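Ticket 2055: Collix waste fitting won't seat under utility sink
Opened by: Akinyi Kimaro
Opened: 8 Jun 2022
Site: Skelwood, ground floor utility room
Status: Closed

Hello all, me again, and it's the sink again. I've been swapping the old waste run for the Collix one that came in the Wanyama order, and I've got everything together except the last joint. The pipe goes into the fitting nicely for a bit and then just stops. I reckon there's a good finger's width still showing that ought to be inside. If I fill the bowl and pull the plug I get a drip at that joint, slow but steady, and a very soggy tea towel underneath it.

Things I've tried so far: taking it apart and putting it back (twice, the second time with more swearing), wiping everything down, a smear of silicone grease on the pipe end, and turning the whole thing upside down in case I'd been daft. No change with any of them.

The fitting is the plain white one with the narrower collar at the top and a step where it meets the fatter body. I'd assumed the pipe was meant to go right down past that step. Is it?

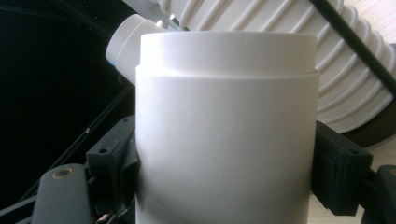

The fitting, collar end up, with the branch piece behind.

Reply from Cunda parts desk:
Hi Akinyi, please check the size marked on your pipe and whether the end has been cut square. Any burr left from the saw will catch on the way in. Please don't force it or use solvent cement until you're sure, as you won't get it apart again.

Update from me:
Right, I've had a proper look. The pipe says 50 so the size is fine, I did wonder. The cut is another matter! I'd done it with the old hacksaw, lying on my side with my head in the cupboard, and it's a good 6 mm longer on one side than the other. There was a lip of swarf all round the inside as well, which I could feel with a thumbnail but hadn't spotted.

Borrowed a mitre box, took a new cut off the end, then cleaned it up inside and out with a bit of fine sandpaper. Put a pencil line on the pipe first so I could see how far in it was going. It slid up to the line with a little twist and stopped dead, no gap. I filled the bowl and emptied it 2 times and left dry kitchen roll under the joint over lunch. Still dry when I got back.

Still to do: the clip on the back wall is loose and the run sags a touch between there and the trap. I've got a spare in the van so I won't raise another ticket for it. The upstairs sink is getting the same swap in October, so could somebody please put a mitre box on that parts list?

Happy for this one to be closed. Thanks, Akinyi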